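Cleaning a Phone Charging Port and Case

Filed under: Small electronics

A cable that falls out, or charges only when held at an angle, usually means packed lint in the port. Check this before replacing the cable or the battery.

Tools: a wooden toothpick, a flashlight, a dry soft-bristle toothbrush. Metal pins and paper clips can short or bend the contacts. Canned air tends to drive lint deeper and can spray liquid propellant if the can is tilted.

1. Power the phone off and unplug it.
2. Shine the light into the port. Lint collects against the back wall and looks gray and felted.
3. Shave the toothpick to a flat tip with a utility knife.
4. Slide the tip in along the wall of the port and draw the lint outward. On ports with a center tongue, keep clear of the tongue.
5. Brush the opening, port facing down.
6. Plug the cable in. It should seat fully, with no gap at the collar.

If the port is clean and the plug is still loose, try a second cable. Connector shells spread with use and can't be squeezed back reliably.
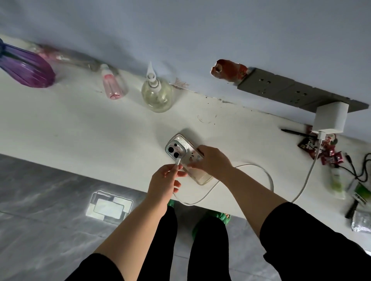
Cases need separate attention. Take the case off once a month. Grit trapped between the case and the phone scratches the back and the camera trim. Wash a plastic or silicone case in lukewarm water with a drop of dish soap, rinse it, and let it dry overnight before putting it back on. Printed cases should not be scrubbed with baking soda or melamine sponges, which take the ink off. Yellowing in clear flexible plastic is a change in the material and will not wash out.

Cables: coil them loosely, in loops no smaller than a coffee mug. Pull on the plug, never on the cord. Discard any cable with exposed wire or a scorched contact. Tape is not a repair.

Updated Sunday, October 20, 2024. Step 3 reworded after a note from Yuzhen Wan, who found that an unshaved toothpick was too thick for her port.

See also: Removing battery corrosion from remotes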